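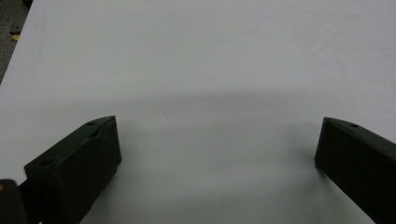 White, with a few soft creases and a broad band of shade.

The case for a white table

Nesma Kettani falls for the plainest surface in the house

I used to think white tables were for other people. People with pale sofas and no beetroot in the fridge. Then I spent a winter afternoon in Antigoni Stamatopoulos's kitchen in Fulluvley, watching the light go across her white cotton tablecloth, and came home wanting to cover everything I own.

Hers is an old double bed sheet, cut down and hemmed. It cost her nothing but an evening at the sewing machine, and it looks wonderful. At lunchtime the window end was so bright that the salt cellar seemed to float. By four o'clock there was a wide grey shadow lying over the middle, soft at the edges, and every little ripple in the fabric had come up like sand when the tide goes out. I hardly touched my soup (sorry, Antigoni, it was very good soup).

What got me was how much there is to look at. A white cloth is blue first thing in the morning and the colour of butter under a lamp. Put a red bowl on it and the cloth goes faintly pink all round. Put down a brown teapot with a chipped spout and you suddenly see what a lovely fat shape it has – mine had been on a patterned oilcloth for years and I'd never properly noticed it.

To crease or not to crease

Ask a roomful of people about ironing and you will lose the afternoon. Sun-ja Moon, who taught me to fold a fitted sheet and therefore has my lifelong respect, irons her cloths damp, on the wrong side, and rolls them round a cardboard tube so there is never a fold line. Her table looks like fresh snow.

Antigoni shakes hers out, smooths it with the flat of her hand and gets on with lunch. I'm with her. A dead flat cloth is handsome for a party, but a few gentle wrinkles give the light something to catch on. If you like the look but not the sharp lines from the airing cupboard, mist the cloth with water once it's on the table, pull it softly from the corners and leave it for an hour.

Size matters more than I expected. My table is 68 cm across and my first cloth was far too big, so that anyone sitting down took half of it with them. I now allow a drop of 25 cm on each side, enough to look generous and still clear most knees. For a tea tray or a bedside table I don't bother with a drop at all and let the cloth stop just short of the edge.

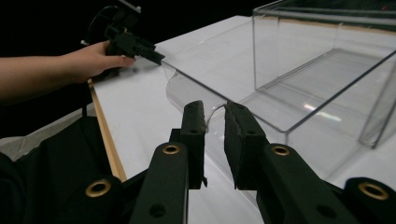
HOME: LIVING WITH WHITE

And the stains? Yes, there will be stains. I keep 2 cloths going, one on and one in the wash, and have become strangely fond of the business of rescuing them. Tea comes out with cold water if you're quick. Candle wax wants patience and a blunt knife, then brown paper and a warm iron. Turmeric I treat with soap and a long spell on the washing line, where the sun does most of the work, even in January.

Yoon-hee Yeon dyes the ones that are past saving. She had a curry disaster last spring and now owns the most beautiful mustard-coloured cloth I've ever seen, so a spill needn't be the end of it.

If you do your hobbies at the table as well as your eating, white earns its place all over again. Dropped pins show up. So do beads, tiny screws and the jigsaw piece you were about to blame on the cat! I put a thick old blanket underneath when I'm sewing, which stops the scissors clattering and gives the cloth a padded feel I enjoy leaning on.

Buying secondhand is the cheapest way in. Look along the folds for thin places, hold the cloth up to a window, and don't be put off by yellowing, as a long soak often shifts it. Mine came from a box under a stall, grubby and smelling of mothballs. It took 10 rinses before the water ran clear, and it has been on the table ever since, gravy and all.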